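Ludoteca reabre secção de jogo simbólico com inventário revisto

A ludoteca Orden reabre em junho a secção de jogo simbólico, encerrada para revisão do material. O inventário passa a contar 404 peças, distribuídas por conjuntos de cozinha, mercearia, construção e oficina. O catálogo foi refeito de raiz e cada conjunto tem agora uma ficha com a lista de componentes, o estado de conservação e a faixa etária recomendada.

A revisão foi conduzida por Custódio Macedo, responsável técnico da ludoteca, e por I-seul Ki, que preparou as fichas. Foram retiradas as peças com fissuras, arestas vivas ou tinta a soltar-se. As incompletas ficaram em reserva até haver substituição.
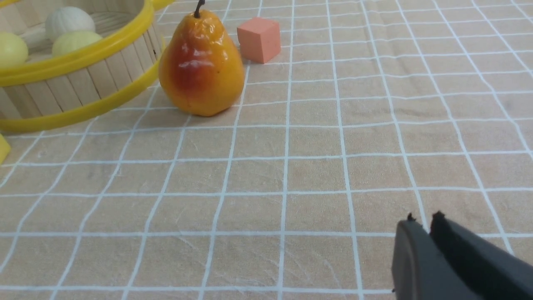

O conjunto de cozinha é o mais requisitado e foi o primeiro a ser verificado. A ficha prevê recipientes, alimentos de imitação e cubos de cor, guardados num único saco identificado com o código do conjunto. O controlo dos recipientes incide sobre os pontos de união, onde o desgaste aparece mais cedo: no cesto redondo de ripas claras, os aros amarelos do topo e da base são verificados em toda a volta, e a parede é inspecionada ripa a ripa. Nas frutas artificiais, como a pera grande, o controlo recai sobre o pé, que não pode rodar nem ceder à tração manual. Uma peça que falhe este ensaio sai do conjunto no próprio dia.

A limpeza segue dois procedimentos. As peças de plástico são lavadas com detergente neutro e secas ao ar. As de madeira e bambu são limpas com pano húmido, sem imersão, e só voltam ao saco depois de secas. Os panos de mesa são lavados em separado.

O empréstimo mantém as regras anteriores, com duas alterações. Cada utilizador pode levar até 2 conjuntos em simultâneo, e o prazo passa a ser de 6 dias, sem renovação quando houver reserva pendente. A devolução implica conferência no balcão, peça a peça, com a ficha à vista.

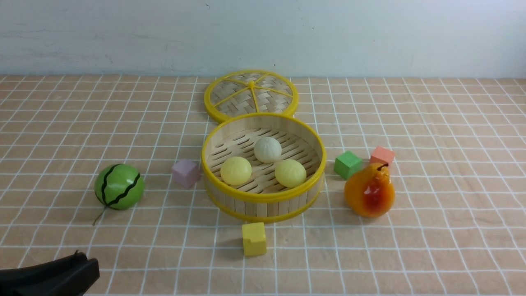

A conferência demora em regra 5 minutos por conjunto. Em caso de falta, o conjunto fica suspenso e o utilizador tem até ao fim do prazo seguinte para entregar a peça. Não é aceite a substituição por peças de outra origem sem avaliação prévia, sobretudo nas destinadas a crianças mais pequenas.

«A ficha antiga dizia "alimentos diversos" e isso não permitia conferir nada», refere Custódio Macedo. «Agora cada alimento tem uma linha própria.»

Os conjuntos de construção Skiken e Tudov estão disponíveis desde o primeiro dia. O conjunto de oficina Boateng aguarda a reposição de duas peças e será incluído no catálogo quando estiver completo. As reservas fazem-se no balcão, a partir das 10h00.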